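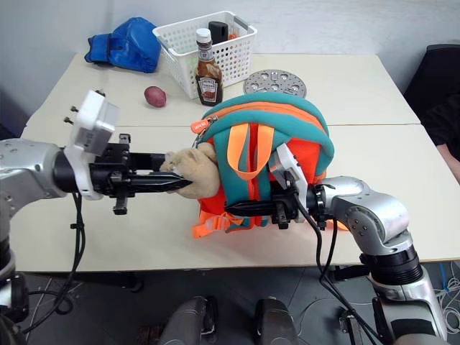 1 min read

Re: Eels at the weir
From: Teresa Esteves
Jul 21, 2021

Darnell Sorensen wrote:
> The trap at Varavis caught 232 elvers in March. Can we call
> that a recovery in the newsletter?

Please don't. The same trap had 2,517 the spring before the sluice was rebuilt, and I have a long memory and a spreadsheet.

"Some eels" would be accurate. If you want cheerful, say the new bristle ramp is in and cost 40 pounds less than quoted, a thing I never expected to type. Jarosław has the receipt.

Could whoever has the spare waders bring them back?

Teresa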